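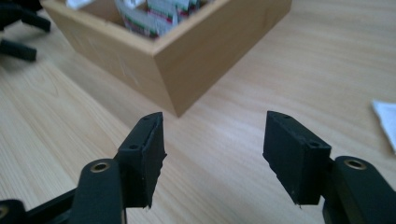 A two-fingered gripper in front of a wooden box of striped paper packets.

Several of you wrote in after the May issue to ask whether a machine can tidy a kitchen yet, and I promised I'd go and find somebody who would know. So I spent a very happy afternoon at Tellis with Anjana Siriwardena and Sun-ja Yeon, who have been teaching a gripper the small jobs most of us do while the kettle is heating (and who made me three cups of tea, bless them!).

The short answer is sort of. Picking one paper packet out of a full box sounds like nothing at all, but the packets stand so close together that the fingers like to take two, or crumple the one they've got. In their last round of 503 tries, Anjana told me, 454 came out as a single packet, and she was pleased with that, though Sun-ja pointed out that her grandmother would have fired anybody with that record. They would like to get through about 2000 more before they move on to folding dish towels, a job they both spoke of with real dread.

If you have a chore you'd love to hand over, do write and tell me. I-seul Um is collecting them for the next issue, and so far ironing is well ahead.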